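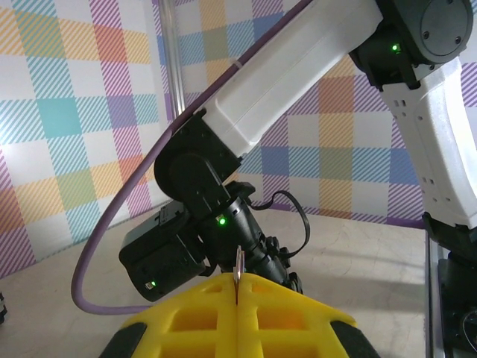 3.2. Recinto y objetos

Las sesiones se realizaron en un recinto de tres paredes con suelo liso de color beige. Las paredes llevan un estampado de cuadros escoceses sobre fondo blanco, con rosas, rojos, naranjas, amarillos, azules, morados y verdes. Elegimos un fondo tan cargado para estudiar si la forma de un objeto se sigue reconociendo cuando el entorno compite con ella. El suelo, en cambio, se mantuvo casi uniforme.

El inventario Trudik reúne 229 objetos de uso corriente, de los que 154 pasaron el cribado inicial. En esta sección tratamos dos: un maletín negro con cantos de aluminio y un muelle helicoidal plateado. El primero conserva su contorno en casi cualquier orientación – solo cambian el asa y los cierres visibles – mientras que el segundo varía de longitud según se estire. La Figura 2 recoge ambos objetos en el suelo, con el maletín en ángulo y el muelle extendido en horizontal.

Figura 2. Maletín y muelle en el recinto de paredes estampadas. 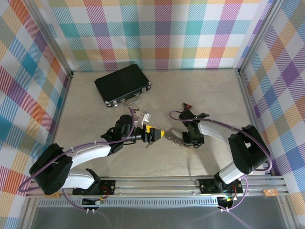 La longitud del muelle se anotó por separado en cada registro, y el maletín se describió por la dirección de su asa. De los 888 registros de la serie se excluyeron los que carecían de alguna de estas anotaciones. No se corrigió el color.

Imprimir | Enviar por correo electrónico

Artículos relacionados
Protocolo Laizer para objetos deformables
Fondos estampados y contorno: la serie Bostavcombe
Notas sobre el catálogo Bodier

Este sitio utiliza cookies para mejorar su experiencia. Aceptar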